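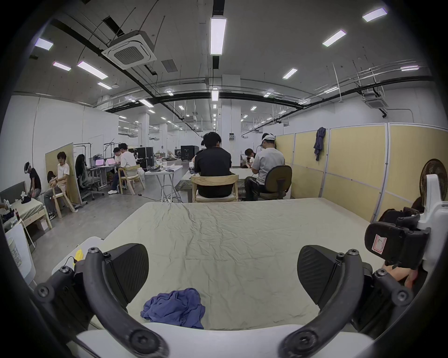

I have been fighting with bed sheets since July and I think I'm finally winning. It started when I moved to Flillport for work and had to buy everything for a bed from scratch, in one evening, with a headache. I grabbed whatever was on the shelf. Two sets, both white, both the kind that feel like a paper tablecloth, and I slept on them for weeks and complained the whole time. So this fall I went back and did it properly, and I came home with pale sage green. I love it! It's a soft, slightly dusty green that looks calm even when the sheet is creased from one side to the other, and mine is always creased from one side to the other. Throw something blue on top, even a crumpled bit of cloth, and the green looks better still. I had no idea I liked those two colors together until I saw them like that.

Now, the wrinkles. I used to think a wrinkled sheet meant I was a person who had given up. My mother ironed hers (pillowcases too, and the edge you fold down over the blanket) and I tried it exactly once. It took me most of a Friday night and the sheet was a mess again by Saturday breakfast. Never again.

What I do now is pretty lazy. I take the sheet out of the dryer while it's still a tiny bit damp, shake it hard a couple of times, and put it straight on the mattress. Then I pull from the corners, not the sides, and smooth it with my forearm. That gets rid of the big folds. The little ones stay and I've made my peace with them. If I leave the sheet in the basket overnight I get those deep, sharp creases that no amount of patting will fix – and yes, I leave it in the basket overnight more often than I'd like to admit.

The brand I ended up with is Mimlow, if anyone's wondering. The tag says 300 thread count, and before this I couldn't have told you what a thread count was. I still kind of can't. I also tried a set from Dondix that was a little cheaper, in a darker green, and it pilled right where my feet go. Maybe I have rough feet, I don't know. It's been cut up for dust cloths and it's very good at that.

A few people asked in the comments last time how many sheets I own. I have 5 now, which sounds like a lot for one person with one bed, but 2 of them are the papery white ones and I only use those when I'm painting something or when the weather is really hot. The other three go around and around. I change them on whatever day I remember, and I've stopped feeling bad about it.

Folding the fitted ones is still beyond me. I've watched the videos, I've put my hands in the corners like they tell you to, and I end up with a sort of cabbage. I roll it up, tuck it inside its own pillowcase and shove it in the closet, and the pillowcase trick at least means I can find the whole set later without digging.

Next thing on the list is a blanket. I want blue, obviously, after all that, but a soft washed-out blue and something I can throw in the machine at home. If you have one you like, leave me a note below – I'm hoping to order before it gets properly cold.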